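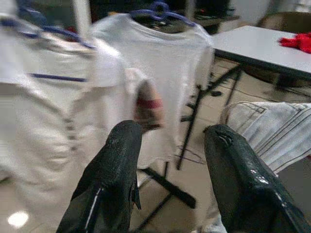
2 min read

I stopped buying new work shirts in April. The plan was to go a full season on what I already owned, plus whatever I could repair, and see where it got me. I'm writing it down now while I still remember the details.

The first thing I did was empty the closet onto the bed. I had more than I thought and wore less of it than I thought. Two shirts had missing buttons and had been pushed to the back for that reason alone. One had a collar that had worn through at the fold. The rest were fine, just wrinkled and forgotten.

Buttons took one evening. I keep a jar of spares from my aunt, Dace Lill, and very few of them match anything. I moved the bottom button of each shirt up to the gap and sewed an odd one at the bottom, where it gets tucked in. I've worn both to the office many times since.

The collar was harder. Imtiaz Cassim at work told me you can unpick a collar, flip it over and sew it back with the worn side hidden. His father used to do it. I tried it with a seam ripper and a lot of pins, and the first attempt came out crooked. I took it apart again and paid a woman at the Berkgate market, Austra Lūse, to do it properly. She charged 7 dollars and it was ready in 4 days. She also told me my stitches were too long, and I've been making them shorter.

Washing made more difference than sewing. I used to run everything on warm and put it all in the dryer. Now the shirts go in cold, inside out, buttons undone, and they dry on hangers by the window. I give each one a hard shake first and pull the front straight with both hands. Most of them don't need ironing after that. Knit shirts do better if you don't leave them hanging heavy with water – I roll those in a towel before they go up, or the shoulders stretch.

I did break the rule once. I had a wedding to go to and nothing I owned fit around the neck, so I bought a secondhand white shirt from a shop called Collo. It had a small yellow mark under one arm. Soaking it overnight with washing soda got most of it out, and the jacket covered the rest.

What I haven't solved is pants. The knees go, and patches on office pants look like patches. I have one pair set aside for Austra to look at, and I'd like to learn how to darn well enough to handle the next pair myself. There's a mending evening at the library next month and I've put my name down for it.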